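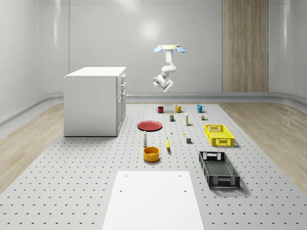 Fastdale family trust to split into two share classes after $519 million valuation

Business › Estates and Holdings
Aug 26, 2025

The trust that controls Fastdale, the privately held zinc and lithium royalty company, will divide its single pool of stock into two classes under a plan filed with the probate court in Quiroga County. An independent appraisal attached to the filing puts the value of the trust's assets at $519 million before debt.

Under the plan, Class A units keep all voting rights in Fastdale and pay a fixed distribution of 6 percent a year on their stated value. Class B units have no vote but receive whatever income remains after the Class A payment, and they carry the full gain or loss if any of the underlying properties are sold. Each of the founder's four grandchildren would receive equal numbers of both.

The founder's will placed all of the company's stock in one trust and gave its trustee sole discretion over distributions. It set no schedule and did not say what should happen if beneficiaries disagreed about keeping or selling the properties. Two of the four asked in January for a partial sale. The other two objected, and the trustee, Drorngate, asked the court for instructions.

What the trust holds

The main asset is a net smelter royalty on the Preltelero mine, which the filing credits with more than half of the appraised value. A net smelter royalty pays the holder a share of the revenue from processed metal after refining and transport charges are deducted. Fastdale does not operate the mine and has no obligation to fund its equipment, labor or cleanup.

The remainder consists of smaller royalties, surface land leased for grazing, an office building in Quiroga and a bond portfolio. The land comes to 2,341 acres in several parcels, most of them without mineral rights attached. The appraiser valued the parcels at grazing rates and assigned nothing to possible future drilling.

Royalty income was valued by discounting expected payments over the remaining life of the mine. The report uses the operator's published reserves and excludes inferred resources. It also applies a discount for lack of marketability, as Fastdale stock does not trade and the trust document restricts transfers outside the family. The size of that discount was redacted in the public copy.

Borrowing is modest. The company has one term loan secured by the office building and an undrawn credit line. The lender has consented to the split on the condition that the Class A distribution be suspended in any quarter when Fastdale fails its interest coverage test. Suspended amounts would accrue without interest and be paid ahead of any Class B distribution.
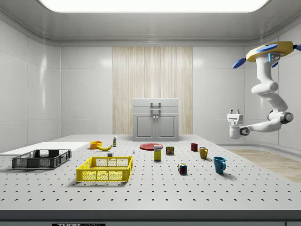

How the exchange would work

Beneficiaries may trade Class A units for Class B units with one another at a ratio set by the appraiser each year. The exchange window is open for 30 days after the annual report is delivered. Units left unmatched at the close of the window stay with their original holders.

A beneficiary who wants cash may offer Class B units to the trust itself. Drorngate can redeem them out of surplus income but may not sell a royalty to raise the money without the approval of three of the four Class A holders. Redemptions would be priced at appraised value less the same marketability discount used in the current report.

Units can be left to children or to a trust for their benefit. A transfer to a spouse is permitted for Class B only. Any other transfer triggers a right of first refusal, with 60 days for the remaining holders to match the price.

Tax treatment

The plan assumes that the division will not be treated as a sale by the beneficiaries and that each unit will keep a proportional share of the existing tax basis. Drorngate has requested a ruling on that point. The plan does not take effect until the ruling is received, and the trustee may withdraw it if the answer is unfavorable.

Depletion deductions from the royalties would be allocated according to the income each class receives. In a year of low metal prices, nearly all of the deduction would therefore go to Class A. One of the objecting beneficiaries has asked that the allocation be fixed by formula instead, and the filing lists this as an open item.

Next steps

The court will accept written objections for 45 days from the filing date. If none are received from a beneficiary, the judge can approve the plan without a hearing. Approval would also release the trustee from claims over distributions made before the division, except in cases of fraud or gross negligence.

Fastdale said the plan would have no effect on its staff or its agreement with the operator at Preltelero. Drorngate declined to comment beyond the filing.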